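Ticket 1084
Site: Penrose bench, Skolthorpe
Raised by: Tracey Clegg
Assigned to: Misaki Fukuda
Status: Open (again)
Summary: Gripper reports "object held" when it is holding nothing of the sort

Tracey Clegg, 09:40
Asked it to pick up the tan tray. It closed, announced success and rose majestically into the air without the tray. Did this 5 times. Very confident machine.

Misaki Fukuda, 10:15
Have you re-zeroed the fingers since the March update?

Tracey Clegg, 10:50
Twice. First time no change. Second time it dropped the force limit to 2 and sulked until I power cycled it.

Misaki Fukuda, 11:30
Log shows the grip check passing on motor current alone. If a fingertip pushes on the floor of the tray, the current goes up and it thinks it has won. Can you stop it mid-grasp and grab a wrist view?

Tracey Clegg, 11:55
Stopped with one fingertip inside the tray, pressing on the bottom, and its neighbour outside.

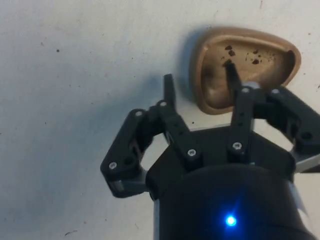

I've left the arm paused and hung the tag on the pendant, as someone from Tritenthorpe is bound to press resume otherwise. Blue light is on, so it believes all is well.

Misaki Fukuda, 12:20
Raise the approach height, turn on the width check and run it at slow speed. Keep hands out until it has parked. Leaving this open until it fails truthfully.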